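Robot Learning Lab, Unit 2: Collecting Examples by Hand
Instructor: Ihor Kravets
Notes revised February 25, 2018

Read these before your first collection session. The course dataset is called Murkura, and each group adds 600 examples to it by the end of March.

An example is one complete attempt at one task, from the moment the gripper starts toward the object until it has let go and backed away. Start and stop the recording yourself. Do not trim it later - the labeling script expects the raw length.

We collect in ordinary kitchens as well as in room 2503. A policy trained only on a bare lab bench tends to fail when the background fills up, so leave the counter and shelves as you find them.

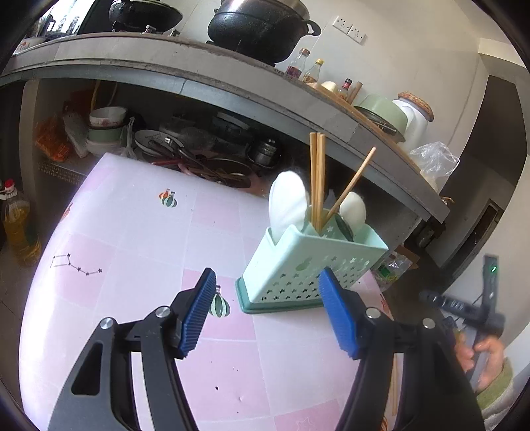 Figure 1. Gripper view of a utensil holder on a checked tablecloth, with the kitchen counter behind.

Chopsticks and spoons standing in the same holder make a hard case. Thin handles sit close together, and one can hide another from the camera. Approach slowly with the pads open, and pick the item named on your task card even if a different one is easier to reach.

Keep failed attempts. Mark them "F" in the log and write a few words on what went wrong: slipped, wrong item, holder tipped.

After every 20 examples, move the holder and turn it. Change the order of the utensils too.

Upload to the Fenaveo folder the same day. Groups of two should trade operators halfway through, and the operator's initials go on each entry.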